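Laundry Room, Ground Floor: Equipment and Condition Gallery

Page revised 19th October

The laundry room on the ground floor of the Antunes building was refitted under the Valla project. The gallery records the equipment as found on the inspection round. Machines are identified by the number on the front sticker, with dryers and washers numbered separately, so dryer 1 and washer 1 are different machines and stand side by side. Fault reports should give both the type and the number.

Fixed items in the room are listed on the Tillix equipment sheet, reference 2155. Entries on the sheet follow the sticker numbers. Serial numbers are kept on the sheet only and are not repeated on this page.

Settings in force at the time of the round:
Dryer, normal load: medium heat, sensor dry
Dryer, small load: low heat, timed
Washer, normal load: 1000 rpm final spin
Washer, delicates: lowest available spin
Lint filter: cleaned after every load
Full service: every 3000 cycles

Pictures

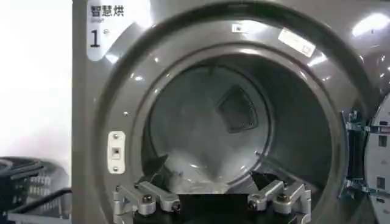 Dryer 1, door open. Vent grille at the back of the drum, light gray fabric at the bottom.

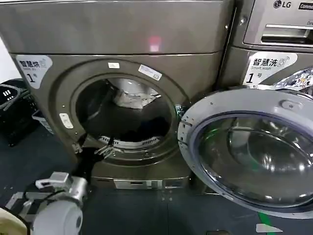 Dryer 1 with washer 1 to its right. White cloth and dark clothing in the drum. 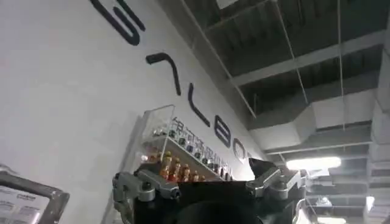

Wall lettering and clear acrylic display shelf. 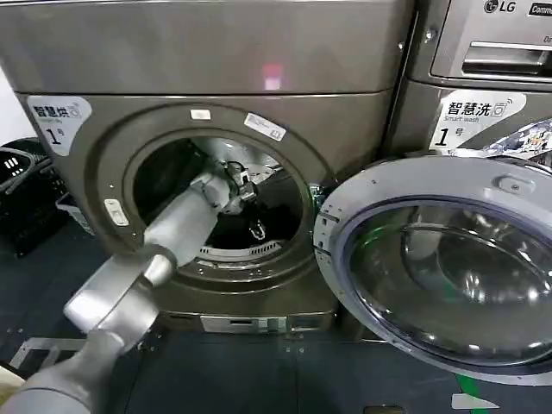
Dryer 1 and washer 1, with the washer door open. Dark fabric at the bottom of the dryer drum.

Lint is the main item on the dryer checklist. A clogged filter lengthens the cycle and raises the exhaust temperature, and the sensor program will then run well past its normal time. Clean the filter with a dry brush. Do not rinse it unless the filter is fully dry before it goes back in. On dryer 1 the perforated grille follows the lower edge of the door opening, and small items such as socks should be cleared from that area before the door is closed. The latch plate is on the left side of the opening and should be wiped with a dry cloth. If the door does not click shut, check for fabric caught at the latch before trying again.

Mixed loads are the usual cause of uneven drying. Heavy dark cotton holds more water than thin light fabric, and the sensor can end the cycle while the heavy pieces are still damp. Sort by weight as well as by color. Shake each piece out before loading. Fill the drum no more than two-thirds full.

Washer doors are left open between loads to let the gasket dry. Where a washer stands next to a dryer, check the swing of both doors before opening the second one. The detergent drawer is also left open after the last load of the day. Powder residue is removed with warm water and a soft brush.

Stickers and labels on the fronts are to be cleaned with a damp cloth only. Solvent cleaners lift the print. Replacement labels are ordered through Zokari in packs of 3 and must carry the same number as the one removed.

The next round is scheduled for November. Exhaust ducts and drain hoses will be checked then and entered on the same sheet.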